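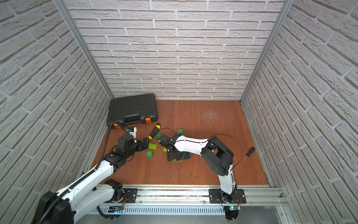

ok thread on moving a whole apartment in one afternoon because I've done it twice this year and people keep asking

1/ start with the boring stuff. closet, under the bed, the cabinet over the fridge you forgot about. everybody starts with the kitchen and then they've got no plates for 2 weeks

2/ book boxes are SMALL boxes. I know. I know you know. Noboru packed one giant box of cookbooks in December and it's still in his hallway, he walks around it

3/ do not pack the tools first. tape, scissors, screwdriver, allen keys all go in last and come out first. I had to open 7 boxes with a house key last time

4/ label the side, not the top. boxes get stacked. you can't read a top

5/ write the ROOM on it and one thing that's inside. "bedroom, lamp" is plenty. my sister Sayaka did full lists with a spreadsheet and by box nine she was writing "misc" like the rest of us

6/ movers. got quotes of 300 for a van and two guys, and 90 for just the van. took the van. would I do it again, no. third floor walkup on Avthorpe and the couch doesn't bend

7/ someone asked abt the couch. legs come off! almost all of them do, look underneath, they usually just unscrew. put the legs in a sandwich bag and tape the bag TO the couch

8/ same with bed frames. bolts in a bag, bag taped to the headboard. I put mine in my coat pocket and then packed the coat

9/ fridge: empty it the night before, towel on the floor. eat the weird stuff for dinner. we had pickles, half a jar of pesto and 2 popsicles each, no regrets

10/ take pics of the old place after it's empty. walls, floors, inside of the oven, all of it. Nanami had a landlord try to charge her for a scratch that was there when she moved in and the photos got her deposit back

11/ first night bag. sheets, towel, charger, meds, toilet paper, coffee. TOILET PAPER

12/ change your adress before you move not after. my replacement bank card went to the old place and Kiyoshi had to go buzz the new tenants for me. very nice people, they'd already painted

13/ plants ride up front with you, seatbelt on

14/ feed whoever helps. pizza at 4pm, before they get quiet, not at 9

will add more if I remember, still cant find the can opener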